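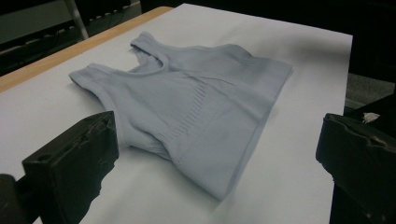 Washing and drying stretch knits

Print this page | E-mail this page

Elastic wears out from heat long before it wears out from use. Wash sports bras, leggings and swimwear in cool water on the gentle cycle, inside out, with any hooks done up. A mesh bag keeps the straps from winding around everything else.

Use half the detergent you would for towels and leave out the fabric softener. It coats the fibres and they stop drawing sweat away. If a smell lingers, soak for up to 9 hours in a basin of cold water with 249 mL of white vinegar, then wash as usual.

Don't wring. Roll the piece in a dry towel and press along the roll with your forearms. Dry it flat, out of direct sun — a rack over the bathtub is fine. Straps hung from a peg while heavy with water will stretch and stay stretched.

Pale greys and mauves pick up dye easily. Keep them away from new jeans, even in cold water.

Removable pads should come out before washing. Squeeze them by hand in soapy water, rinse, and set them on the rack beside the rest.

Fold knits in half and store them in a drawer. Hangers leave bumps at the shoulders.

Last updated: 15/08/2024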